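Table Clearing, Machine-Assisted: Inspection Checklist With Comments

June 3, 2021
By Eirini Makris

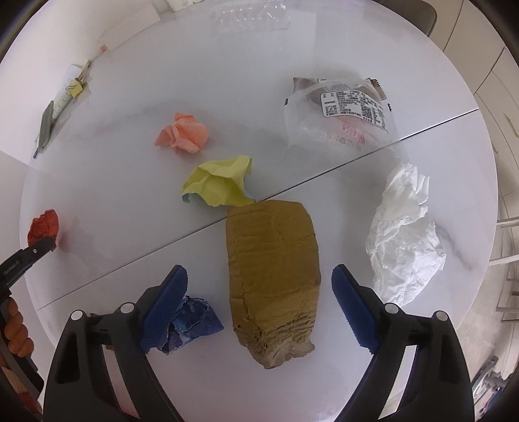 I have been filling in checklists on chore machines for long enough to be tired of the word "nearly". Nearly ready, nearly there, nearly as quick as a person. So I wrote my own list, for one dull job: clear the rubbish off a round table and leave everything else where it is. A child can do it for pocket money. On a white top with paper wads in yellow, pink and red, a crumpled white tissue over on the right and a plastic snack package lying flat, you already have most of what makes the job awkward. The coloured paper is the easy part. White tissue on a white table is where I start paying attention, and so is the seam across the middle, which a camera can take for an edge or a thin object if nobody has taught it otherwise.

The list below is for anyone signing off a gripper for kitchen, office or shop-floor tidying. Mark each item Pass, Fail or Not Tested. "Not Tested" is a perfectly good answer and I wish suppliers used it more.

SECTION A – BEFORE ANYTHING MOVES

A1. Stop button within reach of the person standing closest.
Pass. Press it yourself before you tick this. On the Grima arm I looked at in October the button was fine and the cable to it was not.

A2. Everyone's hands clear of the jaws and of the path between table and bin.
Fail, as the job is usually done. People reach in to help. There is a hand holding black pliers at the left edge of this very table, and any machine sold for homes or workshops has to cope with that. A supplier who says "keep the area clear" has described a cage.

A3. Sharp or heavy tools identified as things to leave alone.
Not Tested. Pliers have a shape most systems have met before. Small desk clutter near a rim is harder, and I would want to see it tried with tools half covered by paper.

A4. Pads clean, seated and free of tears.
Pass. Run a finger over the textured faces with the power off. Grease on a patterned pad takes more scrubbing than you would think.

SECTION B – PICKING UP

B1. Picks up crumpled paper without pushing it away first.
Pass for a person holding the gripper. For the machine on its own, Not Tested. I keep these in two columns and I ask you to do the same. Kohlhase sent me a results sheet with 522 picks on it and nowhere did it say who was doing the steering.

B2. Closes on one object without dragging its neighbour along.
Fail until shown otherwise. With a brown wrapped block between the pads and a wad of dark blue paper partly under the left one, closing up may well bring both. If both are rubbish you might call that a bonus. If one is somebody's lunch you won't.

B3. Lifts soft tissue in one go.
Fail. The Jirier unit tore it twice and left a strip behind, then reported the table clear.

B4. Lifts flat plastic packaging.
Fail. Thin film lying flat gives the jaws very little to get hold of. A person slides it to the edge with one finger. I have yet to see a two-jaw gripper do this unless somebody had set the packet up for it – usually with one end standing in the air.

B5. Holds its grip all the way to the bin.
Pass, mostly. Slow, though. Plastitz quotes 330 seconds for a small table. I timed my neighbour's teenager and stopped bothering with the stopwatch.

SECTION C – DECIDING WHAT IS RUBBISH

C1. Leaves cards, labels and written notes alone.
Not Tested. A small white scrap could be a receipt you need for your taxes. I would rather it asked.

C2. Treats clear plastic bags as possibly full.
Not Tested. Try one empty and one holding screws.

C3. Knows when it has finished.
Fail. See B3. "Clear" has to mean a person would call it clear.

SECTION D – AFTERWARDS

D1. Log shows every drop, miss and manual correction.
Fail. Missed grabs were recorded as "retries", and after enough retries they became a success.

D2. Servicing interval written down in plain words.
Pass. Pads to be changed every 3,000 cycles. Check who pays.

D3. Table surface unmarked.
Pass. Look along the seam as well, where crumbs collect and a jaw tip can catch.

COMMENTS

Rated for supervised use only. I can see the sense in a person guiding the jaws while the software learns from it, and I have no quarrel with the hardware. My quarrel is with brochures that skip from that straight to a tidy kitchen. Section B to be repeated with the lights turned down, and B3 with a damp tissue. C1 to C3 need a proper go before anybody signs.

Until then, keep a cloth and a bin handy.

E. Makris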